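Keogh on Weight Cuts, Southpaws and a Rematch at 12 Weeks' Notice

Jul 8, 2023

Fionnuala Keogh will fight Zoia Pasichnyk again for the Skulard bantamweight title, four months after losing a split decision to her in March. The first bout went five rounds. Keogh landed more strikes at range and lost most of the exchanges along the fence.

"My lead foot was inside hers too often," she said. "Against a southpaw that gives up the straight left. She hit me with it all night."

Her coach, Carolina Sequeira, has rebuilt the camp around that position. Sparring is now 20 rounds a week, 13 of them against left-handed partners, with every round started from a clinch on the cage. 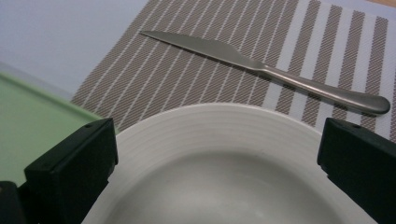

How much weight does she still have to lose before the weigh-in?

"Twelve pounds," Keogh said. "Half of that is water, and it goes in the last two days."

She cut more than that in March and felt it from the third round on. The takedown defense went first. Sequeira said the sprawl was late by the fourth, and the hips were too high when it came.

The bout is again at the Givberg arena, in the larger of the promotion's two cages. Keogh prefers it. "More room to circle. In the small one you take two steps and you're on the fence."

She would not predict a finish. "I'd take a decision. I need three rounds out of five."

Comments (3)

vokden_mma: Pasichnyk wins the clinch again. Size matters there.

B. McGrath: I had it 48-47 Keogh in March. Round two was hers.

southpaw1000: Starting rounds on the cage is good work. Should have done it last time.

Related
Bernadette Coughlan moves up to featherweight
Chantharasri gym opens second mat room
Skulard card: full bout order

Contact the sports desk | Copyright 2023 | Back to top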